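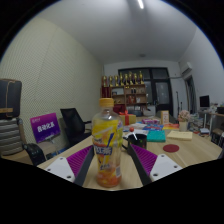 Hi all - June report for the Durard grant, a bit longer than usual as we finally have numbers worth showing.

The big news is that we're up to 3763 hand-held gripper demos, and 1572 of those are on clear containers. You'll remember that was the weak spot in the spring. Our grasp model (we're still calling it Mabula) did fine on boxes and mugs and then fell apart on anything see-through, so I moved most of our collecting time over to drink bottles on ordinary messy tables. A bottle with a bright label and a little orange drink left in the bottom is a great test for us! The label is easy to find, the drink is fairly easy, and the clear part up top lets the whole room show through.

What changed in the method is pretty small. We stopped training on the moment of contact alone and now use the 20 frames leading up to it, so the model gets to watch the background slide behind the plastic as the fingers come in. On the held-out tables in Kostonville, missed grasps on clear bottles dropped by 7 points. I'd hoped for more, but it held up on all three training runs and I'm happy with it.

Still bugging me: nearly empty bottles tip when the soft fingers close unevenly, and the model can't tell a light bottle from a full one until it's touching it. I want to try reading the bend in the finger pads for that.

Spending is on plan. The Televia storage bill went up with all the new video, and I've moved money over from travel to cover it. Next month is glass jars, plus a rerun of the spring baseline on the new split. I'll send the tables once that's done.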